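Trasico's new password checker is out, and I'd love you to try it

Hi, I'm Caradog Gronow, and I look after security tools at Trasico. I've been itching to tell people about this one since March, so forgive me if I run on a bit!

We've just released Arari, a free browser add-on that warns you when you're about to type a password into a dodgy lookalike site. You know the ones: the bank page with one letter out of place, or the parcel notice that wants your email login before it'll tell you where your shoes are. My own mum nearly got caught by one of those, and she's a sharp cookie (she'd want me to say so).

Arari checks the address of the page against the places you normally log in. If something looks off, it puts a plain yellow bar across the top and holds the password box shut until you say go ahead. All the checking happens on your own computer. We don't see your passwords, we don't keep a list of the sites you visit, and there's no account to set up.

We ran a trial with 100 people over 8 weeks, mostly staff at Londen and Ogunleye, and they were wonderfully blunt. The first version had a flashing warning and everybody hated it. It's gone! They also asked for bigger text and a way to mark a site as a favourite, so both of those made it in. 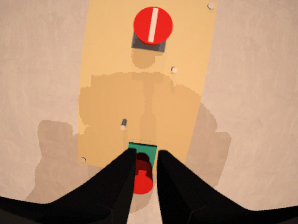 You can add Arari to three browsers today, and a phone version is on the way, though I've been told off for promising dates so I won't. It works in nine languages. If it grumbles at a site you know is fine, press the "I trust this one" button and it'll pipe down. Please send us the odd ones too, as I read every report myself, usually with a cup of tea going cold beside me.

Reporters who'd like a demo are very welcome to get in touch.

Contact: Caradog Gronow, Trasico media desk | © Trasico. All rights reserved. | Back to top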